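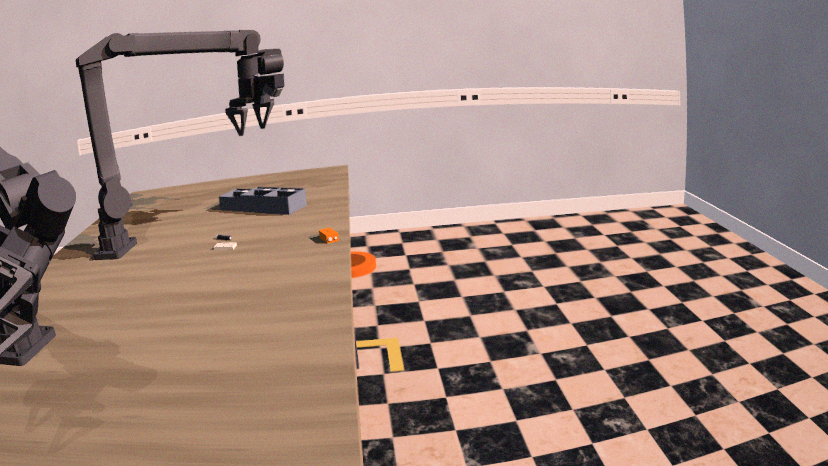

Cahier d'atelier – 24 février 2024

Teinture à la garance, bain n° 13

Repris la laine Bratardale, même lot que la dernière fois. Écheveaux mordancés hier à l'alun, laissés dans leur eau toute la nuit. Poids sec avant mordançage : 527 g. Garance en poudre : 180 g, mise à tremper dans un sac de coton.

Monté le bain très doucement, sans dépasser 72 °C. Au-dessus, Seema Sandhu obtient des bruns, et j'ai eu la même chose au bain précédent. Maintenu deux heures, en tournant les écheveaux à la main. Laissé refroidir dans la cuve.

Couleur : rouge brique, un peu plus orangé que l'échantillon de Villaseñor. L'eau du robinet y est peut-être pour quelque chose – Nayeli a utilisé de l'eau de pluie. À refaire avec une pincée de craie, sur un seul écheveau.

Deux attaches trop serrées, réserves blanches bien visibles. Refaire les liens en huit, plus lâches.

Second bain sur le reste de garance : corail pâle, assez régulier. Gumaro le voudrait pour la trame de la couverture. Je lui en garde trois écheveaux.

À faire : test de lumière sur la fenêtre sud, moitié sous carton. Recommander de l'alun. Rendre le thermomètre à Baltazar.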